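Ticket: Kommentarfunktion im Debattenblog verschluckt lange Beiträge
Status: gelöst
Angelegt von: Felicja Zalewska
Erstellt: November 2022 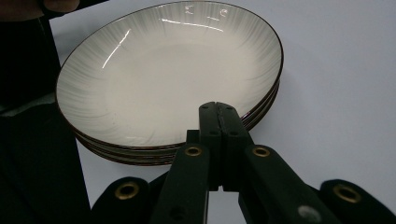
Tellerstapel mit grauem Pinselstrichdekor und braunem Rand

Hallo zusammen,

ich schreibe das jetzt mal alles in ein Ticket, sonst verteilt es sich wieder über drei Mails und den Chat. Es geht um unser Politikblog, also die Installation bei Bremeck, mit Giteo als Kommentarsystem. Seit dem Artikel von Halina Pawlak über die Krise der Volksparteien (der mit der langen Diskussion über Minderheitsregierungen) melden sich Leserinnen und Leser, weil ihre Kommentare verschwinden. Und zwar gerade die guten! Wer nur »Quatsch« druntersetzt, kommt problemlos durch, aber wer sich hinsetzt und erklärt, warum er die These mit dem Vertrauensverlust für überzogen hält, bekommt die Meldung »Vielen Dank für Ihren Beitrag« und danach passiert nichts mehr. Der Kommentar steht nicht auf der Seite und auch nicht in der Warteschlange.

Ihr könnt euch vorstellen, was in meinem Postfach los ist. Zwei Leute werfen uns Zensur vor, einer davon ziemlich ausführlich, und ich kann ihm nicht mal widersprechen, solange ich selbst nicht weiß, wo sein Text hin ist. Bei einem Artikel über schwindendes Vertrauen in Institutionen ist das natürlich besonders unangenehm.

Was ich schon probiert habe:

Cache geleert, im Browser und auf dem Server. Keine Änderung.

Anderer Browser, anderes Konto, einmal ganz ohne Anmeldung. Immer dasselbe.

Den Spamfilter für eine Stunde ausgeschaltet. Danach hatten wir sehr viel Werbung für Ferienwohnungen und immer noch keine langen Kommentare. Filter ist wieder an.

Alte Artikel getestet, zum Beispiel den vom Juni über das Wahlrecht. Dort dasselbe Problem, es liegt also nicht an Halinas Text.

Dann habe ich mit der Länge herumgespielt (immer derselbe Absatz aus meiner eigenen Kolumne, mehrfach hintereinander kopiert, bitte nicht wundern, wenn ihr das im Protokoll findet). Bis 500 Zeichen geht alles. Sobald es mehr wird, ist der Kommentar weg. In den Einstellungen von Giteo finde ich aber keine Begrenzung, das Feld für die maximale Länge ist leer, und leer hieß bisher immer unbegrenzt.

Felicja

Antwort von Bartosz Witkowska

Hallo Felicja, danke, damit kann ich was anfangen. Kannst du bitte noch nachsehen, welche Version von Giteo unten links in der Verwaltung steht? Und ob unter »Erweiterungen« etwas aktiv ist, was früher nicht da war? Das leere Feld bedeutet nach wie vor unbegrenzt, daran hat sich nichts geändert.

Bitte vorerst nichts neu installieren, sonst sind womöglich die Protokolle weg.

Antwort von Felicja Zalewska

Version ist 4.2. Und bei den Erweiterungen – ja, da steht »Sillora Moderation«, aktiv. Die habe ich nicht eingeschaltet, jedenfalls nicht wissentlich. Ich habe Elżbieta Marciniak gefragt, die war's. Sie wollte vor der Landtagswahl etwas gegen die ewig langen kopierten Parteiprogramme unter den Artikeln haben, was ich sogar gut verstehe. Sie sagt aber, sie habe die Erweiterung nur installiert und dann nie eingerichtet.

Soll ich sie abschalten? Ich trau mich gerade nicht, wegen der Protokolle.

Antwort von Bartosz Witkowska

Noch nicht abschalten, gut, dass du fragst. Ich glaube, da liegt der Hund begraben. Sillora bringt eine eigene Grenze mit, die gilt auch ohne Einrichtung, und alles darüber wandert in einen Ordner namens »Zurückgestellt«. Den zeigt Giteo in der normalen Warteschlange nicht an. Du kommst so hin: Erweiterungen, Sillora Moderation, Reiter »Archiv«, dann den Filter von »Freigegeben« auf »Alle« umstellen.

Schau mal, ob da was liegt.

Antwort von Felicja Zalewska

Bartosz!! Da liegen 39 Kommentare. Alle da, sogar mit Datum, und dazwischen mein kopierter Kolumnenabsatz in sämtlichen Längen. Ich bin so erleichtert, ich hatte mich innerlich schon auf einen Entschuldigungsartikel eingestellt.

Ich habe jetzt die Grenze in Sillora auf leer gesetzt und gespeichert. Testkommentar mit drei Absätzen: steht in der Warteschlange, wie es sich gehört. Nochmal von der Redaktion Villalba aus testen lassen, Elżbieta Kwiatkowski hat dort einen halben Roman zum Föderalismus eingetippt, kam auch an.

Eine Frage noch: Wenn ich die zurückgestellten Beiträge jetzt freigebe, erscheinen sie dann mit dem heutigen Datum oder mit dem ursprünglichen? Bei einer Diskussion, in der sich die Leute aufeinander beziehen, wäre das schon wichtig.

Antwort von Bartosz Witkowska

Mit dem ursprünglichen, wenn du vorher das Häkchen bei »Zeitstempel beibehalten« setzt. Das ist standardmäßig aus. Und die Antworten auf andere Kommentare bitte erst nach dem jeweiligen Hauptkommentar freigeben, sonst hängen sie lose am Ende.

Antwort von Felicja Zalewska

Erledigt, hat ein bisschen gedauert, aber der Strang unter Halinas Artikel liest sich jetzt richtig gut. Meine eigenen Testtexte habe ich gelöscht. Den beiden mit dem Zensurvorwurf habe ich geschrieben, was los war, einer hat schon nett geantwortet und gleich noch einen Kommentar hinterhergeschickt (sehr lang, kam durch).

Sillora lasse ich vorerst aktiv, Elżbieta Marciniak will sich die Einstellungen noch mal in Ruhe ansehen und trägt Änderungen künftig in die Redaktionsliste ein. Von mir aus kann das Ticket zu.

Antwort von Bartosz Witkowska

Geschlossen. Den versteckten Ordner habe ich als Hinweis in die Anleitung für Giteo aufgenommen.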